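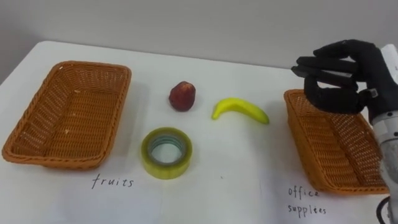
Wanted: people who sort for a living, to tell us what the robot gets wrong

Ganoler has been told that sorting robots will "free up" its packing staff. We are the employee side of the Pletitz study, and we would like to hear from the staff before anyone is freed up. So far the sales talk has covered speed. It has said very little about who clears the jams, who relabels the baskets, or what happens to the pay grade of someone who now watches a machine put fruit in one place and tape in another.

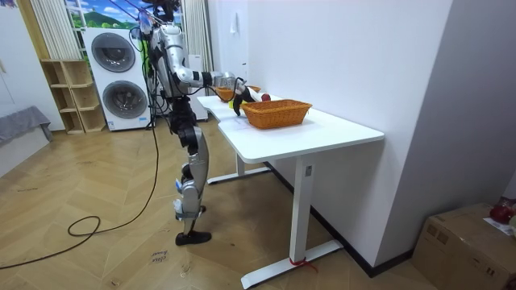
We need 27 people with at least 2 years in picking, packing or stockroom work. You will watch sorting runs, do the same job by hand, and fill in a long questionnaire about your own shifts. No technical background wanted. If you think the whole thing is oversold, say so on the form. If you like it, say that too.

Sessions run in October at our Clididton site. Travel is paid. Your manager will not see your answers.

Apply in writing to the Pletitz study, Clididton, by Tuesday, October 8, 2019. Please include your current job title and the shifts you work.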